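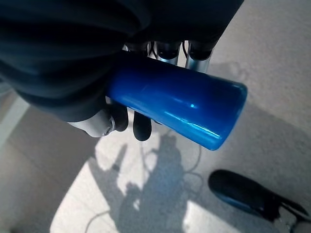

The Tube at the Back of the Closet

Every household owns at least one glossy cylinder it can't account for. Mine is blue. I found it in January while emptying the hall closet onto the carpet, a job I had put off for 14 months on the grounds that the door still closed.

Kusum Joshi, who runs the decluttering outfit Prarnura out of a spare bedroom in Skandcombe, charges $90 an hour to watch people like me hold things. Her method is to put everything on the floor, pick up one item at a time and say out loud what it is. If you can't name it, it goes.

"People cheat," she told me. "They say 'part.' Part of what?"

I said mine was a part.

Beige speckled carpet, I should mention, is a terrible place to sort a closet. It swallows screws, beads and the backs of earrings, and gives them up later to bare feet. A shiny blue thing, on the other hand, shows up beautifully from every chair in the room - an argument, Kusum felt, for deciding its future quickly.

By 4 p.m. we had filled six bags. The blue cylinder went back in the closet, on the top shelf, next to the other parts.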